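3.2 Floor coverings and reported comfort

Participants were office workers who spent most of the day seated. Each kept a diary for 5 weeks, noting how often they stood up, where they put their feet and whether the room felt noisy. We recruited 60 people across two buildings, Privell and Lorska, and 33 returned a complete diary. Both buildings had been recarpeted in October.

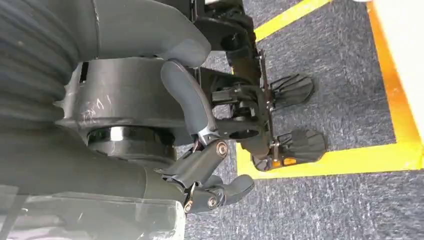
Diary entries were coded by the first author and checked by Liis Lapiņa. Where the two disagreed, the entry was left out. Noise was mentioned more often at Lorska, mostly in the afternoon, and usually in connection with phone calls at nearby desks. Few people wrote about the colour of the carpet. Several wrote about its smell in the first week.

Hallgrímsson's earlier diary study found that people who worked on a laptop changed posture less often than those with a separate keyboard. Our results lean the same way, although the laptop group was small. Figure 2 shows a person seated at a desk with a laptop.

Figure 2. Seated work at a desk with an open laptop, carpeted floor.
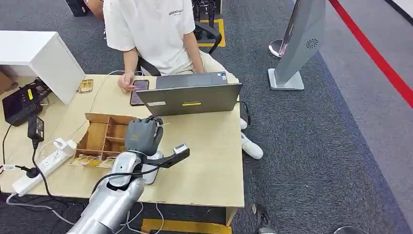

3.3 Limits of the diary method

Diaries depend on memory. Some participants filled in a whole day at once, and those entries were shorter and favoured complaints over neutral remarks.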